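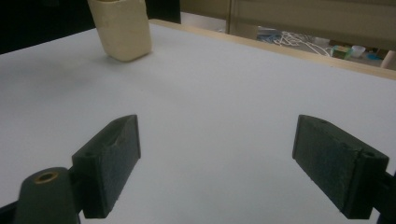

Do 200 examples of one tub on one table teach anything?

Posted by grostow_nights

We're collecting pick-and-place examples with a hand-held gripper, foam pads on the fingers, camera looking down between them. The task is one cream tub on a white table. The plan says 200 runs and then we train. I've done 90 and I doubt the last 50 added a thing. Same table, same tub, and my arm has settled into one lazy path. The person who wrote the plan says more is always better. Is it? I'd like to hear from someone who has trained on this kind of data and isn't selling it.

Wróbel
More of the same is mostly more of the same. I'd stop at 100 and train on what you have, even if the result is bad. Then test with the tub somewhere you rarely put it. If it only works near your usual spot, you have your answer and 100 more won't fix it.
For the next batch, change the start. Come in from the left, come in high, turn the tub a little. A pale tub on a white table is also a dull choice – try a darker cloth under it for part of the set. And keep the runs where you miss and correct, as long as you do get the tub in the end. People delete those and then wonder why the thing can't recover.

tastik
just do the 200, storage is cheap

notstead_bench
I partly disagree with Wróbel. We had 151 runs in May and the first test was so poor it told us nothing, so stopping early can waste a day too. What I'd check first is the background. Cables or boxes on the floor past the table edge are in your recordings as well, and if they never move the model may lean on them. Shift them on Friday, rerun the test, see if the score drops. I don't trust any success rate measured in the same room with the same clutter, mine included.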